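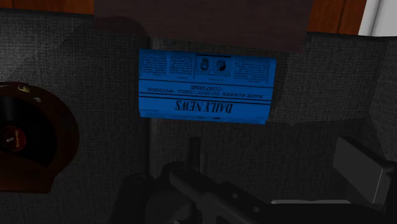
4. Preparing the lounge arm for the evening round

December
By the lounge desk, Vitberg House

This section is for the colleagues who take care of the guest lounge, and who until now have collected the newspapers and other left things by hand. From this winter the Fornska arm does a part of this collecting after 22:00. Before you work with the real arm you will practise in Mindus, the simulator, where our lounge has been rebuilt by Vashisht in a simple form. The close view in Mindus shows what is in front of the gripper. You must learn to read it also when things are the wrong way round: the DAILY NEWS on the grey cloth has its title towards the gripper and stands on its head for you, and it is quite correct to leave it so. The arm does not need to read the paper. You need only to decide if it is a thing to collect or a thing to leave.

4.1 What changes in your work

The arm lifts and you decide. Every pick waits for a person to confirm it on the desk screen. When no one confirms, the arm goes back to its rest position and the item stays where it is.

The evening round was planned before for two persons, and both were bending over the low sofas. Now one person stays at the desk and the other one is free for the rooms and the late arrivals. The number of persons on the shift is the same. If you are asked to make the round alone, inform the duty office before you start it.

Note: The practice hours in Mindus are working hours. Write them on your normal time sheet.

4.2 Starting a practice session

1. Log in at the desk screen with your staff card and choose "Lounge, evening".
2. Wait until the status line changes from "Loading" to "Ready". The first time in a shift this can take a few minutes.
3. Choose the wide view. Find the base of the arm, the sofa and everything that stands between them.
4. Change to the close view and find the same things again. Do not continue until you are sure which side is which.
5. Press "Hold" once and look that the status line says "Held". Release it.
6. Select the first item. Mindus draws a line around it.
7. If the line follows the edge of the item, confirm. If the line goes around something else, such as a shadow or a fold of the cloth, press "Refuse" and mark the reason.
8. Repeat until the list is empty, then press "End round".

Caution: Never confirm an item you cannot name. Guests leave glasses, medicines and hearing aids on the seats, and "small dark thing" is not a name.

4.3 Reading the wide view
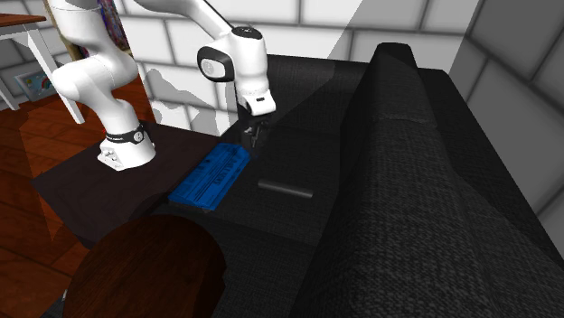

Render: Vashisht, made in Mindus for Vitberg House. Not for use outside the house.

Most mistakes in practice come from the colour of the sofa. The cover is almost black and the gripper is almost black too, so against the seat you lose the fingers easily. Look for the small grey metal parts which catch the light. With their help you can see that the gripper is beside the corner of the flat blue item and is not holding it.

The blue item is found by everybody. The rod on the seat to the right of it is more difficult. It is dark grey and slim, and many colleagues end the round without having selected it. Use these steps:

1. Begin with the seat, at the end nearest to you, and move your eyes slowly to the far armrest.
2. Follow each seam. Stop where a line does not belong to a cushion.
3. Look for a thin light edge. A seam does not have one, but a smooth object often has.
4. Look at last at the furniture around the sofa. The round wooden top in the foreground comes over the near part of the sofa in this view, and something may be lying behind it.
5. If you have a doubt, change the view before you confirm.

Note: The shadow of the arm falls on the white wall behind it and moves together with the arm. It is not a second arm and you do not need to report it.

4.4 Going from Mindus to the real lounge

You may work with the real arm when your supervisor has signed your practice sheet. During the trial our staff made 1,932 practice picks. Of these 1,006 were newspapers, so you will become good with newspapers rather quickly and should ask for extra practice with the other items.

Before every real round:

1. Ask any guest in the lounge, in a friendly way, if they are finished with the sofa. If they want to stay, the round waits.
2. Put out the floor sign.
3. Keep roughly 1,000 mm free around the table of the arm. Stools must be moved by hand.
4. Close the lounge door and test "Hold" on the desk screen and on the wall.
5. Start the round in slow speed. The fast speed is locked in the house and shall remain locked.

Caution: Do not reach over the sofa while the status line says "Moving", also not for a thing that is falling. Press "Hold" first.

Caution: The real lounge is never exactly like the one in Mindus. Blankets, coats and children's toys are not in the practice list. Collect these by hand.

4.5 When something goes wrong

The arm stops and the status line is red: press "Hold", read the code, write it in the desk book and call the duty office. Do not restart it yourself.

A newspaper is torn: collect the pieces by hand and continue.

A guest says that the item was still in use: bring it back and say sorry. Mark the pick as "Wrong" in the list, also when the guest was kind about it. These marks are used for improving the list and are not put in your staff file.

Continue with section 5, Cleaning the fingers.

Comments

nightdesk_2
Step 4 in 4.3 should be the first one in my opinion. I always forget the round table.

Lounge, early shift
Can we have the practice list with reading glasses in it? We find them nearly every morning.

Duty office
Reading glasses are asked for at Vashisht. Until then please leave them on the seat and collect by hand.

linen_and_rooms
My back is thankful. But the sheet for signing is not in the drawer where it should be.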